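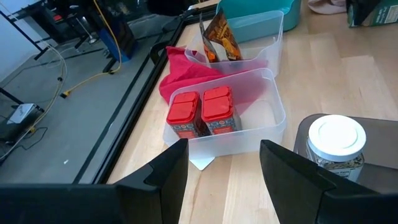

Janelle Barredo wrote to ask whether the clear bins will take tall spice tins standing up, or whether she should wait for the deeper size. She keeps her seasonings in the big rectangular tins with the flip lids and has been laying them on their sides, and they leak.

Tall tins are fine in these bins. A bin has no lid of its own, so it doesn't matter if a tin stands higher than the wall, as long as the shelf above leaves you room to lift it out. Measure from the shelf to the underside of the next one, then measure your tallest tin, and allow a couple of fingers on top of that.

Monstead Clear Pantry Bin

The Monstead is an open rectangular bin for shelves, cabinets and countertops. The plastic is see-through with a light frost to it. You can tell a tin from a pouch through the side, and you can usually pick out the color of a label, but small print is hard to read. If you need to read dates, turn them toward the top or write them on the lid with a marker.

Sold singly or as a set of 2. The bins in a set are the same size and will nest when empty.

What people keep in them

Spice and seasoning tins. Stand them side by side with the shaker flaps facing the same way. Two large tins leave space next to them in one bin, enough for packets or a few small jars. Tins with bright lids are easy to find from above, so a low shelf or a drawer works well.

Snack pouches. A pouch that won't stand on a shelf will usually stand in a bin if it has something to lean on. Put full ones at the back and opened ones in front. Fold the top over and clip it.

Tea, soup and sauce packets. These go in on edge, like cards in a file. Take them out of the cardboard box first if you want to save space. Keep the box panel if it has cooking directions on it.

Kitchen cloths. Rolled is better than folded. We don't suggest keeping damp cloths in with food.

Round jars can go in but waste the corners. If most of what you own is in jars with screw lids, leave them on the open shelf and use the bins for everything that falls over.

Setting up a shelf

Clear the whole shelf onto a table before you order. Group things by when you use them: breakfast, baking, snacks, the pot on the stove. Most people find they need fewer bins than they planned. Start with one set, use it for a week, and order more if you still want them.

Put heavier tins near the end you pull from. Slide the bin out with both hands if it is full. The rim will take a normal lift, but don't carry a loaded bin across the house by one edge.

Paper liners are optional. A plain sheet cut to the base will catch spilled seasoning and can be thrown out. Don't use a wet cloth as a liner, as it will mark the tins.

Care

Wash by hand in warm water with dish soap. Rinse and let it air dry upside down. Please don't put it in the dishwasher, microwave or oven. Turmeric, paprika and chili powder will tint the plastic if they sit, and the tint doesn't always wash out. A paste of baking soda and water takes off most of it. Scouring pads leave scratches that make the frosting look cloudy.

Matching pieces

The Masri round tub is a colored container for rice, flour bags and other bulk goods. It is sold without a lid. The Jodito jar is clear with a screw lid and suits nuts, dried fruit and loose tea. Neither one fits inside a Monstead bin, so plan for them to stand beside or behind it.

Ordering

Item number for the single bin is 3,466 in the printed catalog and the same number without the comma in the search box. The set of 2 is listed under the same item, so choose the quantity before adding it to your cart. Orders placed by Monday go out that week.

Bins are stacked with paper between them for shipping. If one arrives cracked, send us a photo of it and the box label and we will replace it. Unused bins can be returned in the original carton.

The deeper size is due in July. It has the same footprint as the current bin and a higher wall. We aren't taking advance orders for it.

Filed under: Kitchen > Pantry > Bins & Baskets

Get restock notices by email. Enter your address to join the Biltbridge list. Unsubscribe any time.

Contact Biltbridge | Shipping & Returns | © Biltbridge Home Storage. All rights reserved. | Back to top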